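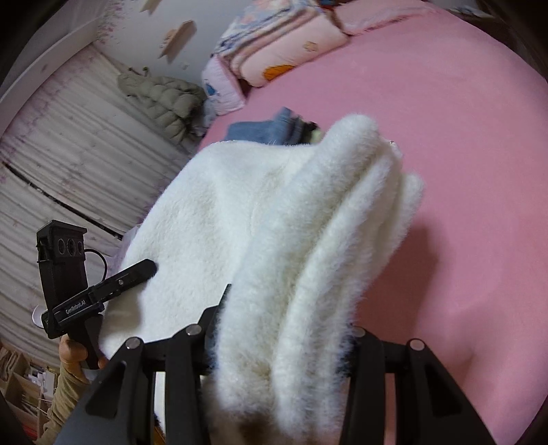
Fig. 1. Two hand-held grippers and a fluffy white garment, with folded jeans on the bed behind.

Unit 5: Good practice for recording folding tasks
Course notes, Jytte Vídalín

Welcome back! This is my favorite unit, as it's where the rules stop being a PDF and start being about your own two hands. We follow the Plunamton house rules, with a few additions from the Zoëga lab manual (section 306, worth reading in full).

Before you start
Check that both grippers open and close all the way. Clear the part of the bed you will fold on. Clothes you aren't using can stay, as long as they're out of reach of the jaws.

Gripping
Close on a fold, never on a single layer of pile. Long fibers love to slip into the finger joints - plush and fleece are the worst for this, and also the most fun to get right. If fabric catches, stop, open the jaws and free it by hand. Don't pull! 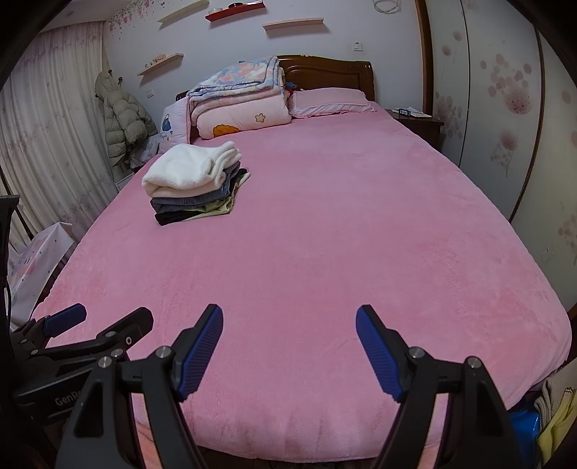

Stacking comes next. Heavy, flat items go at the bottom and fluffy ones on top, with the folded edges facing you. Let go fully before you lift the gripper away, or you'll drag the top piece with it.

Session limits
Record for 40 minutes at most, then rest your wrists. A set is 50 folds, and failed folds count too. Please keep them in! Tag them "retry" in Plekus and carry on.

Privacy
In a real home, put away letters, photos and anything with a name on it. Ask before you open a closet or drawer.

For next time: read the Urkis checklist and bring one rule you would change, with your reasons.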